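Toltberg Surfaces - read me first

Hi! I'm Jayanthi, and this is my folder of notes and pictures on walls and ceilings. It started when Gopinath and I were trying to match a patch of texture in the back bedroom and couldn't find a decent reference anywhere, so I began saving my own (and then couldn't stop).

What's in it

There are 1367 pictures at the moment, in six folders, sorted by finish: smooth, stipple, orange peel, knockdown, brushed and "dunno". The last one is bigger than I'd like. Each folder has a plain text file with the room, the time of day and whatever I scribbled down about the paint.

Colour is the thing to be careful with. Most of these surfaces were sold as some kind of white, but pale grey, cream and a faint lavender all turn up depending on the light. I haven't corrected any of it, so please don't use the folder to pick a paint chip - you'll be disappointed!

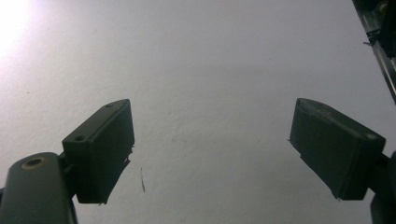 Glare is the other headache. A fine finish can wash out to nearly nothing next to a bright spot, and then read beautifully a little further along where it's duller. I label by the part where the grain is easiest to see. If I can't tell a ceiling from a wall, the label says "either", and there are 53 of those so far.

Stipple and orange peel get muddled all the time. Annapurna went through both folders in September and moved a heap of them, then I moved three back. We're still arguing over those, so they're marked with a question mark in the notes.

Using it

Help yourself for patching, teaching or whatever you've got on the go. A mention of Toltberg Surfaces would be lovely. If you rename files, keep the folder name at the front or the notes won't match up.

Still to do

- split knockdown into heavy and light
- finish the hallway notes
- go through "dunno" again with Annapurna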